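Cadville tabletop rules

The Cadville rules are a short code of good practice for testing robot arms in simulation, first drafted by Ese Ogundipe and Hayley Horrocks. There are 11 of them, and they're a joy to read – plain, brief and very usable!
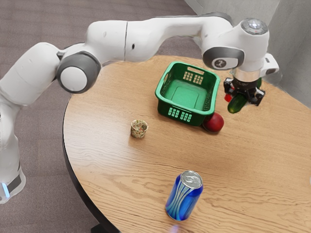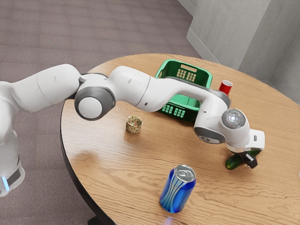
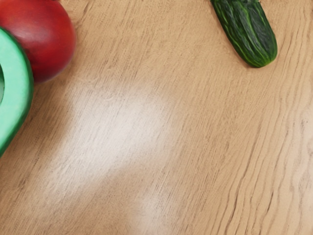
Simulated tabletop work; a cucumber appears in all three views.

Rule 2 asks testers to log every colour and lighting change before a run.

Categories: Robotics standards | Simulation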